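Grarkdale Forums > Work and Offices > Kitchens, Kettles and Grievances > Water cooler etiquette

Last updated: 12 July 2021

tepid_ken
Our office has had a bottled water dispenser since May and I have already lost a friend over it. Who changes the jug? My view is that whoever gets the last cupful does it. The view of everyone else at Gurndale appears to be that I do it.

mrs_overflow
Last cupful, yes, in theory. In practice people learn to stop one cup short. We had a jug with a puddle in the bottom that lasted 3 days.

Sotent
Get it plumbed in. Problem gone.

tepid_ken
We rent, Sotent. The landlord took 12 weeks to agree to a hook on a door.

biscuit_tin_bob
I'd put it on a rota and I'd have the spare jug next to the machine. Ours used to live in a cupboard downstairs and you could hear people deciding they weren't thirsty.

mrs_overflow
Disagree about the spare. A full jug on the floor is a thing to fall over, and somebody always does it carrying soup. Cupboard, door shut.

biscuit_tin_bob
How often is soup being carried past your water cooler?

mrs_overflow
Often enough.

Piret Ramanauskas
I'm with Bob. The walk is what kills it. When I worked for Navickas the spares were 45 steps away (I was bored, I measured) and I never once saw a manager make the trip. Move them next to the machine and even the managers run out of excuses.

Sotent
Still say plumb it in.

tepid_ken
Rota went up this morning. Two people have written "on leave" against every week until Christmas. Piret, where do you keep yours these days, and does it get in the way?

Piret Ramanauskas
Spare jugs are the easy part, Ken, it's the clutter they attract that wears you down. We keep ours on the floor to the right of the dispenser, red cap on, and a small bin has moved in between the two, so mrs_overflow may now tut. I'll give her the power strip as well, sitting on the floor by the base with the white cord wandering off across the room, and I'd sooner have that up on the wall before anyone spills a drink near it. The jug stays where it is. I've asked for a hook for the cable and been told 60 days.

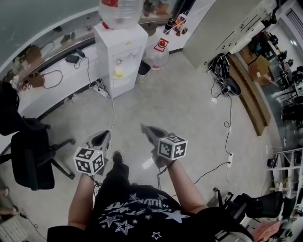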